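Lokora tracker – planner / articulated objects
Status: open
Reporter: Niilo Ikonen
Assignee: Muthoni Nyaga

Door-close task on the four-door credenza aborts at the approach stage with "no valid pre-contact pose". The third door is open and the goal is to push it shut with the right hand. Perception fits a hinge axis, but the door angle estimate jumps between 36 and 62 degrees from one update to the next, so the planner throws out each pose before it can be sent.
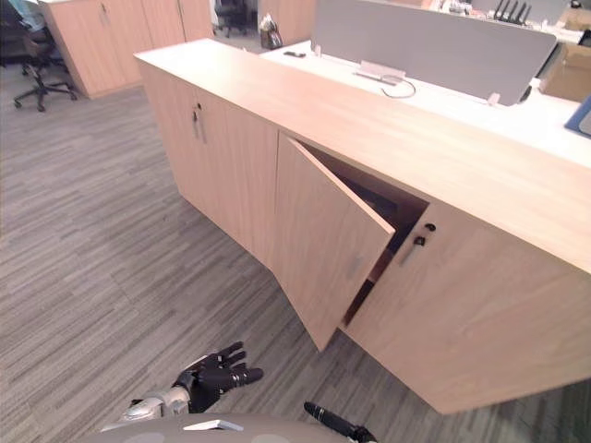 Raised the sample limit to 3,000. No change. Pinned the angle by hand in the config and the planner returned a path on the first call, so I don't suspect the collision model.

Comment, Muthoni Nyaga: Check whether the dark interior is being merged into the door plane. We saw that in December with the depth filter set to 2.

Comment, Niilo Ikonen: It was still set to 2. Changed to 1 – estimate now holds. Leaving this open until Hina Minhas has rerun it on the Kornville build.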